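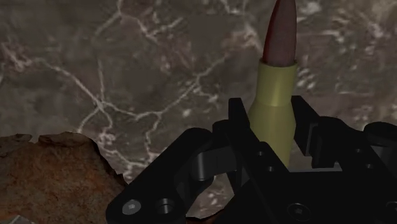 # About Brundance

Hi! I started Brundance because I hate putting away dishes, and I wanted to know when a machine would do it for me. I asked a few people who build robots and got answers from "next year" to "not in your lifetime." So I figured I'd find out for myself, and the job has grown a bit since then.

We're a team of six in Greltley, up one flight of stairs over a tile shop. We test robot software on plain, boring chores: picking things up, setting them down somewhere sensible, clearing a counter, sorting a bin of mixed parts. Companies send us their control software, we run it through our chore list, and then we write up what happened in words that a person who runs a kitchen or a small shop can read over lunch.

## So, can they do chores yet?

Some of them! I get this at every family dinner, so I have my answer ready. If the object is stiff, stands up by itself and has a bit of space around it, a two-finger gripper has a decent chance. Flat things are harder — a spoon lying on stone gives the fingers very little to get under. Thin stems make me nervous. Clutter is where most of the software we see falls apart, because the arm has to get in past three things it wasn't asked to touch and then get back out again.

And then there's speed. I can wipe down a counter while the coffee drips. I wouldn't bet on an arm to beat me there, and I'm slow before 9 a.m.

## How we work

Most of our testing happens in simulation first. We can break as many glasses as we like and there's no sweeping up (I do miss the sound a little). Our main chore set is called Tastik. It has 200 chores, and the objects are mixed on purpose, so you might get kitchen things sharing a counter with stuff that has no business near food. Real counters are like that. Mine has a tape measure and a dead flashlight on it right now.

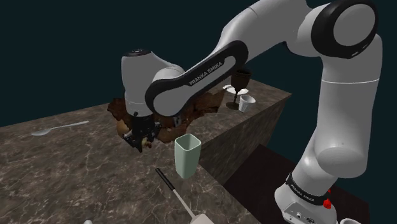 *Counter work in simulation: the arm is down by the big brown piece, with the spoon, goblet and spatula also on the counter.*

Software that does well on Tastik goes on to Amrani, our shop-floor set. It's smaller, with 32 jobs, and much fussier about where things end up. A mug an inch to the left is fine at home. A part an inch to the left in a tray is a phone call from somebody's boss.

Each full report covers 2,000 attempts, failures included. We list the drops, the near misses and the times the arm stopped and did nothing at all. If you only want the good clips, we're probably the wrong shop for you, and I mean that in a friendly way!

## Want to send us something?

Please do. We take software from big firms, student teams and people tinkering in the garage, and everybody gets the same chore list. We also love chore ideas. The last batch of new ones came from readers, and the one about getting a lid off a stuck container has been giving all of us fits since February.

If you're near Greltley, come on up and say hello. The stairs are on the left side of the building, and the door sticks, so give it a good push.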